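Tremo est un corpus de recettes de cuisine familiales saisies à la main et normalisées en CSV. Cette version contient 269 recettes, issues de 4 cahiers.

## Contenu

- `recettes.csv` : titre, cahier, page, nombre de parts
- `ingredients.csv` : une ligne par ingrédient, quantité en grammes ou en millilitres

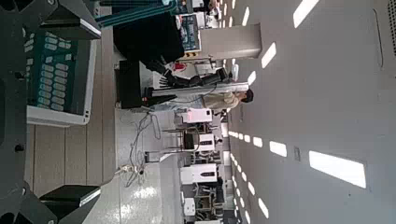
Les quantités du type « une noix de beurre » restent telles quelles dans la colonne `brut`. La colonne `valeur` est alors vide.

## Sources

Le cahier Sepúlveda fournit 76 recettes, surtout des soupes et des conserves. Le cahier Kistier est incomplet – les pages de desserts manquent. 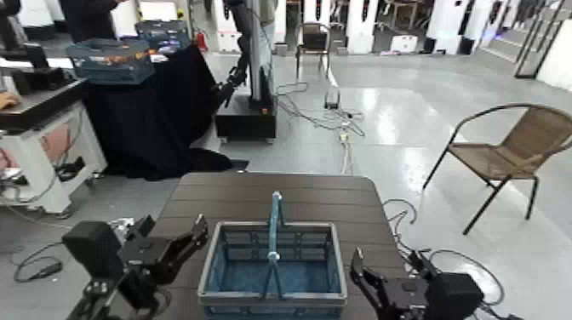

## Limites connues

- 30 recettes n'ont pas de temps de cuisson.
- Les températures de four sont parfois notées en thermostat, sans conversion.

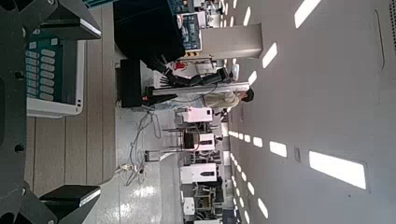 Les doublons entre cahiers sont conservés, avec un identifiant commun dans `groupe`. Le script `jarkorico.py` les fusionne au besoin.

## Licence

CC BY 4.0. Corrections acceptées par ticket, avec le numéro de page.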